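Print this page | E-mail this page
Last updated: March

Tablecloths, napkins and the long table: news from the Filtari linen lending shelf

Dear members and friends,

The winter was long and the cupboard was full, so we have used the quiet weeks to look after the linen. I write this item for everybody who borrows from the Filtari shelf for a family lunch, a name day or a wedding, and also for those who have never borrowed and perhaps did not know that it is possible.

The shelf was started by Piroska Veres with two boxes of cloths from her aunt's restaurant in Deák. Now we lend to three villages, and last year we had 19 long cloths in use, together with a great number of napkins which I will not try to count. Most of them are plain cotton. The older linen ones are heavier and take more time to iron, but they lie very beautifully on the table and people ask for them again and again.

How to borrow

Please write to us or come on Saturday morning, between nine and noon, to the side door of the Skunach hall. Tell us the length of your table and not only the number of guests. Last summer a family asked for cloths for forty people and we gave them what we had for forty, but their tables were narrow garden tables and the cloths touched the grass on both sides. It was not a tragedy, only the washing was bigger.

The loan is for one week. If you need longer, tell us before, because in May and June there is always somebody waiting. We ask for a deposit of 3000 forints for each long cloth, which you receive back when the cloth comes home. Napkins are lent without deposit.

Washing and stains

You may bring the cloths back unwashed. I repeat this every year, and every year kind people wash them at home, very hot, with the red napkins. Please do not do it. Shake out the crumbs, fold the cloth loosely and put it in the bag.

If there is wine or beetroot on it, put cold water on the stain the same evening and leave it. Do not use salt, although my own mother always did. For candle wax, wait until it is hard and take off what comes easily. Dezső Virág, who does our washing, prefers to do the rest himself with brown paper and an iron. He has also asked me to say that safety pins must be taken out before the cloth goes into the bag. He found over 19 of them after one wedding, and one he found with his thumb.

The striped cloths

Several members have asked whether white cloths with a blue border are too simple for a celebration. I think they are the easiest of all. The stripe gives some colour already, so you need only a few flowers or even nothing, and the plates can be of any kind. On a table with children I would always choose them before the embroidered ones.

When you lay a bordered cloth, start from the stripe. Make it straight along one side of the table first, and then smooth the rest away from you with flat hands. If you begin in the middle, the border will go crooked — and you will see it all through the lunch.

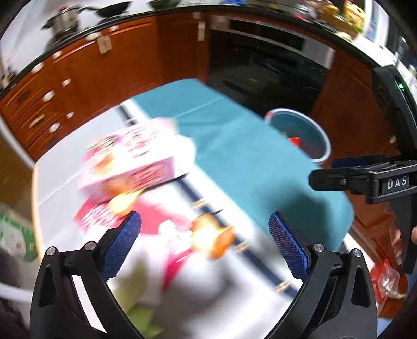
Mending afternoon

We will mend together on Saturday from two o'clock, in the small room of the Skastus café. Bring your own needle if you are used to it, thread we have. There are hems to sew and a few small holes from cigarettes, from the time when people still smoked at table. Beginners are welcome, Piroska will show the hem stitch as slowly as you wish. Coffee is from the café and each person pays for their own.

We are also still missing one round cloth with a scalloped edge. If it is in your cupboard, please bring it with you, we will only be glad to see it.

With warm greetings from the linen shelf

Print this page | E-mail this page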